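Home Workshop Car care Tools Forum Contact
Search this site... Go

Looking after alloys and old steering wheels

Brake dust is the main thing that ruins alloys. Wash the wheels first, before the bodywork, and use a separate bucket. Let them cool after a drive or the cleaner will dry on and leave marks. A soft brush gets behind the spokes. For the nut holes I use an old toothbrush.

If the lacquer has lifted, polish won't fix it. Rub the patch down with 400 grit, used wet, and feather the edge before you touch in. Start with 200 only where there is proper kerb damage – it leaves scratches you then have to get out again.

Check the wheel nuts with a torque wrench after any of this. The right setting is in the handbook.
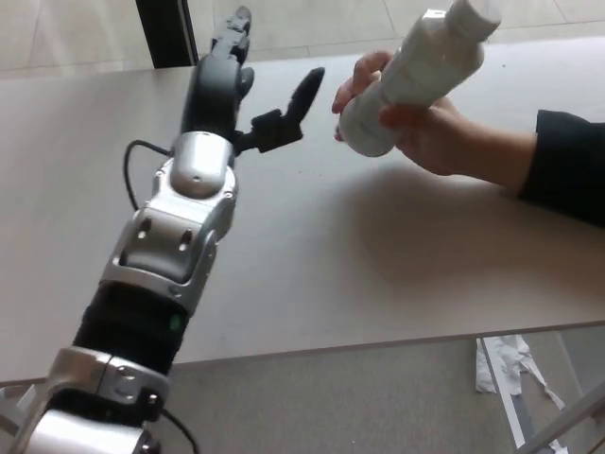 A hand and a white bottle over the bench top.

Leather steering wheels go shiny from skin grease. Put a little leather cleaner on a damp cloth, work in small sections and wipe off with a clean one. Leave it 5 minutes and do it again if the cloth is still coming up brown. Go easy on the conditioner, as a slippery wheel is no good to anyone.

Suede rims need a dry nylon brush and nothing else. Gear lever gaiters can be unclipped on most cars and cleaned off the car – mind the plastic tabs in cold weather.

Comments

Fetport: Did my wheels in May with the 400 and they came up well. Took longer than I thought.

Jellora: Does the leather method work on a handbrake gaiter as well? Mine is cracked along the fold.

Rovside: Cleaner won't help with cracks. New ones are cheap enough.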